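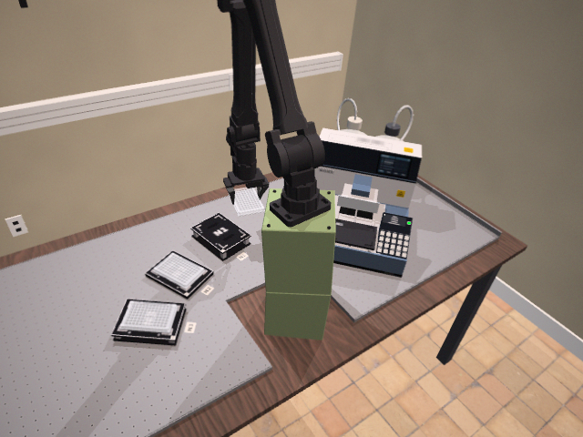
2 min read

Ticket 382: Newsletter signup form drops accented names
Status: Resolved
Opened by: Chiyo Tsuji
Handled by: Amedeo Marino

Chiyo: Subscribers from the Brarnmont list are showing up as "Ren?e" and "Jos?" in the welcome email. The names look perfect on the signup page itself. I only see it with people who came in through the import.

Amedeo: Great catch, and thank you for the two names! Could you send me the original file? I'd like to open it before Ulter touches it.

Chiyo: Attached. It has 400 rows and I think around 10 are affected.

Amedeo: Found it! The spreadsheet was saved in the old Windows text format, and Ulter reads everything as UTF-8. I saved it again as "CSV UTF-8" and ran the first 100 rows into the Nillville test list - every accent came through, even the tilde in Muñoz. I love it when it's one menu option.

Chiyo: Wonderful! Do I need to delete the old contacts first?

Amedeo: No, import over them and tick "Update existing." Leave "Send welcome email" off or they'll all get a second hello.

Chiyo: Done, and Renée is Renée again. I'm adding the save step to our import notes.

Closed March 19, 2022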